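Vultano Course in Robot Teaching and Demonstration
Unit 4: Good practice when recording hand demonstrations
Handout and lecture notes

What this unit covers

Unit 3 dealt with the arm and its safety stops. In this unit we move to the person giving the demonstration. Most of the rules are short and you will have met some of them in the lab already. They are written out here so that every group at Vultano and at the Borkside site works the same way and the recordings can be pooled at the end of the term.

Terms used in the notes

Demonstrator: the person wearing the glove.
Operator: the person at the recording computer. The operator starts and stops every take.
Take: one recording, from the start call to the stop call.
Marker cube: the cube on the back of the glove, with a square pattern on each visible face. The camera uses it to find where the hand is and which way it is turned.
Rest pose: the position in which a take begins and ends.

4.1 Before anyone puts on a glove

The operator checks the workspace first. The table must not rock. Stands are placed so that they can't tip into the demonstrator, and cables are kept off the walking route. If the space is shared with other people, choose a table away from doors.

The demonstrator removes rings, watches and bracelets from the gloved hand. Long sleeves are allowed, but the cuff must not cover any part of the marker cube at any point in the motion. Check this by reaching to the far side of the work area and back before the first take.

Anyone with a cut, a rash or a sore joint on the hand does not wear the glove that session. Swap roles. There is no penalty for this and you don't have to give a reason.

4.2 Fitting the glove

Fit the palm first, then the thumb, then the fingers. The finger pieces should bend where the finger bends. If they sit too far forward, the demonstrator will push against the mechanism all session and the joint readings will be off.

The marker cube must be firm on its mount. Hold the mount and try to turn the cube with two fingers. If it moves, the glove goes back to the bench. Do not use tape as a repair. Tape gives way slowly, and you can lose a whole session before anyone notices that the cube has shifted.

Leave enough slack in the glove cable for the arm to go up to shoulder height without pulling. The cable should not pass between the hand and the objects.

Calibrate after fitting and again after every 25 takes. Also calibrate whenever the glove has been taken off, even for a minute. The Vokell recording tool shows a reminder, but it only counts takes. It does not know that someone took the glove off for lunch.

4.3 Choosing and placing objects

Use only objects from the approved bin. They should be light, have no sharp edges and be safe to drop. Soft toys are a good choice for early sessions. They are forgiving to grasp, and they come to rest in a different shape each time, so the model sees more variety. They are also harder to track than hard blocks, so expect some takes to be rejected.

Change the starting layout between takes. Turn objects over, swap their places, lay one against another. A set in which every object starts in the same spot teaches very little. The container may stay where it is for a block of takes, but its position has to be written in the log.

Containers with dark inner walls are allowed. Check that the camera can still see the hand when it is inside.

4.4 During a take

The operator says "ready", waits for the demonstrator to answer, and then says "start". Nobody else gives calls.

Begin in the rest pose with the gloved hand clear of the table and of every object. Move at a steady pace, a little slower than you would at home. Do not pause in the middle of a grasp to think. If you are unsure what comes next, finish the motion, return to the rest pose and ask for the take to be marked.

Turn the wrist so that at least one face of the cube stays toward the camera. This is the rule that is broken most often.
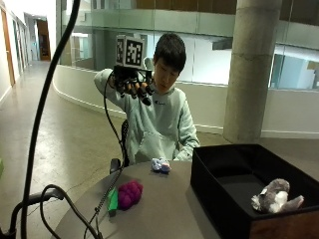

Keep the bare hand out of the task unless the sheet says "two hands". It may lie near the table, but it must not steady an object, push the container or catch something that is falling. If an object drops to the floor, let it drop. The operator stops the take and marks it as a drop. Drops are kept, as they are useful for the failure set.

Look at what you are doing and leave the screen to the operator.

4.5 Breaks and limits

Each demonstrator may record up to 100 takes in a day, in blocks of 25. Between blocks the glove comes off and the demonstrator rests for at least 22 minutes. The limit is the same for everybody, including people who feel fine. Strain in the wrist and shoulder tends to show up the next morning – by then it is too late to stop.

Stop at once if there is tingling, numbness or pinching. Report it on the yellow sheet, even if it goes away.

4.6 Consent and privacy

The demonstrator signs the consent form before the first session. The form says whether the face may appear in stored recordings. If the answer is no, the camera is moved or the face is blurred before the files leave the recording computer.

In open areas, put up the notice stand where people will read it before they walk into view. Passers-by who ask to be left out are left out. Delete the take and record another.

4.7 Log and storage

Write the log during the session. Each line has the take number, glove number, task code, layout change and result. Use the result codes only: good, drop, tracking lost, stopped. Comments go in the last column.

The full course set is 2000 takes, shared among all groups. Files go to the Carré server at the end of the session. Don't rename them, and do not delete rejected takes yourself, except under 4.6.

Preparation for Unit 5

Read sections 4.2 and 4.4 again and bring one page of your own log. We will compare how different groups have used the "tracking lost" code, since last term it was used in at least three different ways. Groups from Borkside should bring their calibration files as well.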